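Soltville Shared Shop > Builds > Handheld grippers, second pair

kwiatkowski_m
Printed fingers are done. 400 grabs logged with the orange ball, 398 good.

gamurley
398 by whose count? A ball is the easiest thing there is. Try a key.

kwiatkowski_m
Keys are Thursday. The ball shows me if the fingers close evenly.

ploteo797
I'm with gamurley. My last pair did great on balls and dropped every washer -- I quit logging after that.

Hafþór Bech
Disagree. Start easy, or you can't tell a bad finger from a bad grab.
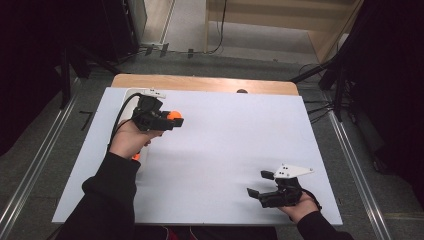 gamurley
Does the white plate on top have to be bolted on?

kwiatkowski_m
Tape works for a day, then it creeps. Bolt it.

gamurley
Still not sold on 398.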